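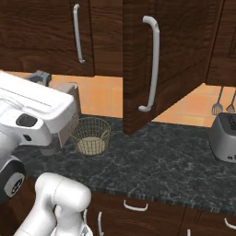

Simulated kitchen with one upper cabinet door left open over the worktop.

Review: Parkero safety rule pack for household arms

Parkero checks a simulated arm against written rules on clearance, speed and door handling. We ran 98 trials in a kitchen model; the pack flagged 26. Most flags concerned open cabinet doors, which it treats as fixed obstacles until the arm has logged their angle – a sound default.

Reports are clear and cite the rule by number. Setup took around 4 hours, mainly spent on joint limits. The weak point is wire goods: open mesh is handled as a solid, so legal grasps get rejected.

Recommended for pre-trial checks. It does not replace a site risk assessment.

Margaux Chauvin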